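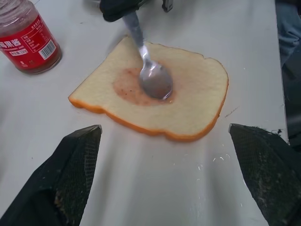 So how much jam does one slice of bread need? I'd say a good heaping spoonful, dropped in the middle and pushed out toward the crust with the back of the spoon.

(pause, let them argue)

I gave this talk in Stalidville in November and got 15 minutes of questions, mostly about butter. Butter is slide 6, hang on!

OK, spoon or knife. I grew up a knife person. Then we ran the breakfast table at Brutholm — up to 44 slices a morning — and I switched, because a spoon goes from jar to bread and you don't tear the soft part. Seedy jam especially. Go slow near the edges.

Ask: who spreads all the way to the crust? Hands up.

Next slide, the Grudel plum jam (too runny, tell the toast story).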